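Pavell Cell, Bin-Picking Example Collection: Pre-Session Inspection
Checked by: Wian Mofokeng, December 2018
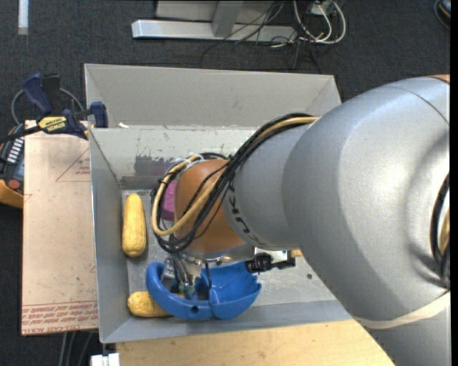

Arm over pick bin, toy corn and blue plastic item in reach.

1. Bin clamp at upper left corner
Pass. Jaw pad sits on the rim. Retighten by hand at each change of objects.

2. Cable and hose bundle at wrist
Pass with comment. The loop stands well out to one side of the wrist. Run joint 6 to both limits at slow speed before recording and watch for snagging on the bin wall.

3. Ties on bundle
Pass. Replace in March with the rest of the dress pack.

4. Green fittings at tool
Pass. No leak heard at working pressure.

5. Bin walls
Pass. Scratches and scuffing on the inner far wall, cosmetic only. Do not repaint: the 1,374 examples already stored were taken against the worn surface.

6. Acrylic sheet beside bin
Open. Not fixed down. Clamp or remove.

7. Emergency stop
Pass. Tested from standstill and during a slow move.

8. Object set
Pass. Set 9 loaded. Overlapping items are permitted under the Plikgate labelling rules.

9. Logging
Fail, then pass. Grasp 464 was saved without a force trace. Recorder restarted, entry marked void. Target remains 4,000 valid grasps.

Item 6 to be closed before unattended running.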